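3. Handling rules

Our rulebook for the Gisevden bedroom trials began as 811 words and one threat. The version we kept fits on a card. Rule one: check the finger pads and pivot screws before each run. Rule two: approach soft items slowly, however harmless a slipper looks.

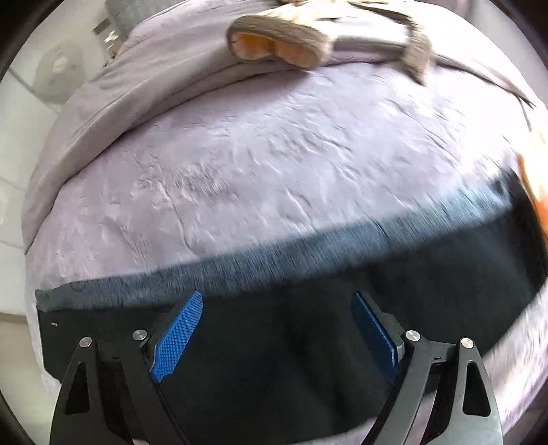
4. Logging

Every run gets a number, including the embarrassing ones. We logged 375, and deleting a bad grasp now takes two signatures, a policy the author of this report inspired.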